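Kusari February update: stuck on the lantern levels

tilda_m
Posted Saturday, 9:12 am

Has anyone finished the new lantern chapter in Kusari yet? The update went live on my phone last night and I've done the first eight levels, but the ninth has me beaten. You get 18 moves and two of the lanterns sit behind chains that only break from the left. I've tried it with the fox and with the heron. Best score so far is 1,906 and no stars.
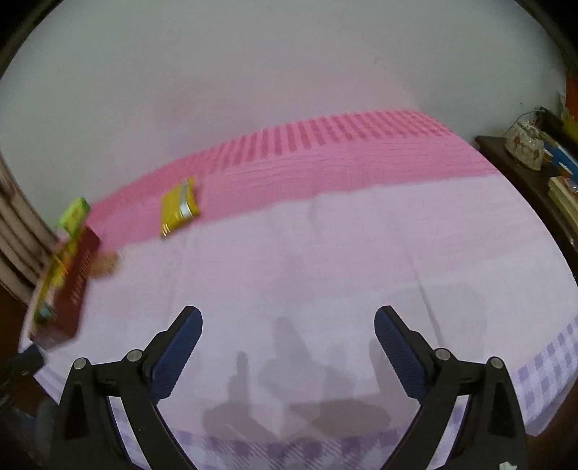
I don't want to spend coins on it if there's a way through without. Also the music cuts out whenever I open the map. Is that just me?

Guthrie
9:40 am

Music cuts out here too, on an old tablet. Turn off the sound effects, go back to the title screen, then turn them on again. It comes back until you close the game.

For the ninth level, leave the lanterns alone to begin with. Clear the bottom row first so the blocks drop and the left side opens up.

prandus414
10:05 am

Don't agree with that. If you clear the bottom row you use up six moves and the chains are still there. Take the heron, save her dive until the second chain shows, and you can break both at once. I had four moves left over.

Guthrie
10:11 am

Which version are you on? The heron's dive only goes down one column for me. They changed it in this update.

prandus414
10:19 am

Just looked and mine hasn't updated yet, so I must have played the level in the test build. Fair enough. I still think six moves on the bottom row is a lot.

Elaheh Soltani
11:32 am

I got two stars using Guthrie's way, but with the fox, and starting from the right-hand corner. It took around 20 goes.

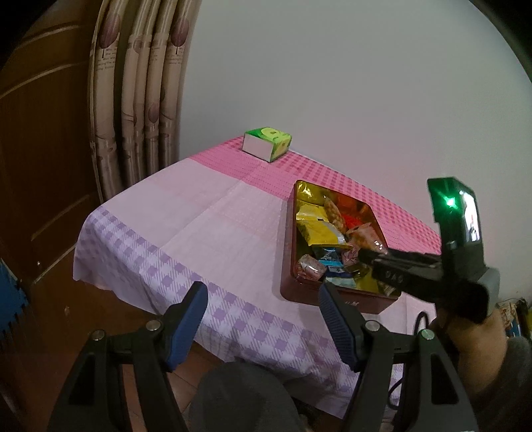

The level after it is much easier, so don't give up. Level twelve is the next hard one. Keep your bombs for that.

trukier
12:50 pm

The whole chapter is set up to sell coins. The winter one had 25 moves on boards this size.

Hamidreza Parsa
1:15 pm

I've not bought a coin since I started and I've cleared every chapter. The winter one was too easy if anything.

tilda_m
2:03 pm

Done it! One star, bottom row first, fox, from the right like Elaheh said. The sound fix worked as well, thanks Guthrie. On to level ten after tea.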